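Savings and the Breakfast Counter
1 October 2021

The household at Standholm has kept its coin savings in piggy banks since the move from Indirville. The matter was reviewed in August, and it was agreed that the pigs would share the counter with the breakfast things – the toaster, the jars and the yellow mug.

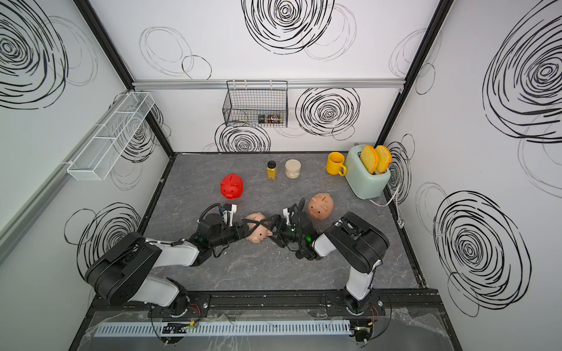 How often should a piggy bank be emptied?

Every 6 months is sufficient for most households, or sooner if coins no longer drop freely.

The red pig is reserved for travel to Navarrete. Pink is assigned to general purposes, and any transfer between colors requires the consent of Wubit Wolde, who maintains the ledger.

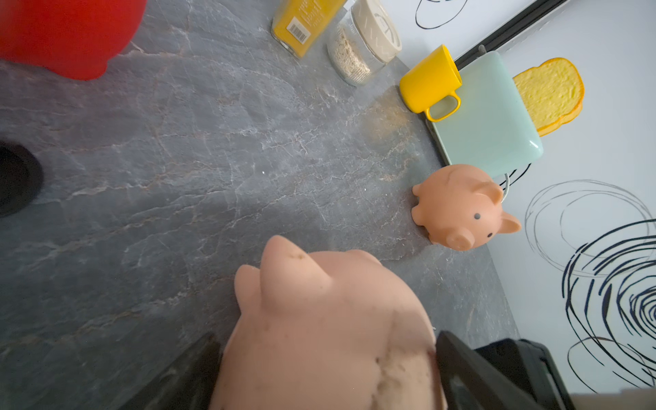
Cleaning is carried out with a damp cloth and mild soap, with attention to the ears and the lower back, where grime gathers. Jars are to be closed before any coins are handled.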